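Home | Latest | Neighborhood | Swap Shelf | Back Issues

Filed under: House & Habits

The Drawer Under the Drawer

Every kitchen in Oltville has a drawer for plastic bags, and most have a second one for the bags that wouldn't fit in the first. Mine sticks. To get at the potato masher I have to slide a ruler in and press down, like a burglar with low ambitions.

October is when the Bemham Street swap shelf gets its yearly clear-out, so I asked readers of this newsletter what they keep and why. I got 188 replies, which is more than we got about the bridge closing. 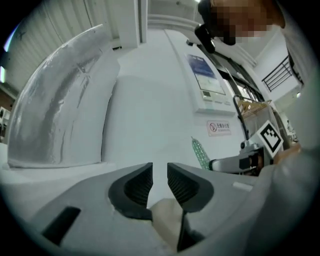
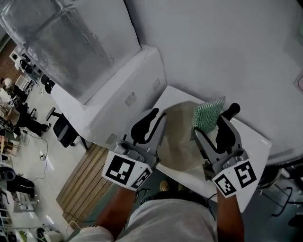 Reading time: 3 min

The winner by a mile was the bag of bags. Next came takeout tubs with no lids, followed by lids with no tubs. You'd think these two groups of people would find each other. One reader on the Kouris side of town has 967 twist ties in a cookie tin and is open to offers.

The reasons were better than the items. Three people said "my mother did it." Another said the good boxes are too good to use, so they stay empty, in the attic, being good. I have a box like that myself. It once held a lamp from Plakalent, and I have moved it to 5 different apartments. The lamp made it to two.

My own rule, adopted last spring and broken by supper, is that anything saved "just in case" has to name the case. A jar can say soup. A length of ribbon can say birthday. The charger for a phone I dropped in a lake has so far declined to comment.

The shelf opens at 9 a.m. and closes when it's full, usually before ten. Clean bags are welcome if they're folded. Lids will be accepted only with their tubs, and yes, we'll check.

Contact the newsletter | © Oltville Neighbor Notes | Back to top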